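Shared Workroom Opens on Second Floor of Engelbrecht Building

Veltport, September 2024

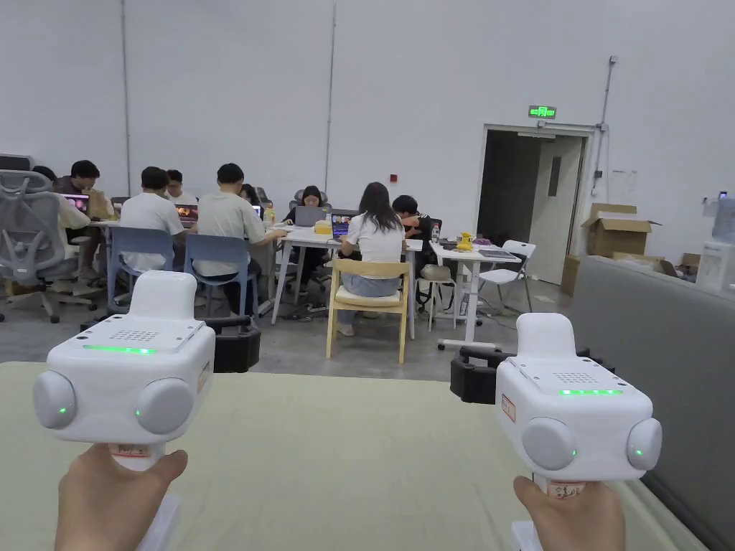 People at work on laptops in the new room, with a grey sofa to one side.

The second floor of the Engelbrecht building has reopened as a shared workroom, with white tables, a concrete floor and space for 100 members. The room covers 2,430 square feet and is open on weekdays from 8 a.m. to 7 p.m.

Telma Gaete, who manages the building, said the walls between the old offices came out last winter. The concrete was under the carpet and was kept.

"We wanted one big room where you can bring a laptop and sit down," Gaete said. "The chairs don't all match. Some came with the building and people seem to like them."

Blue plastic chairs are in use at the tables, along with at least one mesh office chair on wheels. The walls are white and have been left bare for now. Gaete said prints by local artists will go up in December.

Membership is $100 a month and includes Wi-Fi, coffee and 2 hours a week in the meeting room downstairs. Day passes are sold at the front desk. Phone calls are allowed in the hallway.

The bus from Idmont stops across the street. Parking behind the building is for tenants only, but members can use the Skoranar lot after 5 p.m.

The first floor is still closed for work on the plumbing.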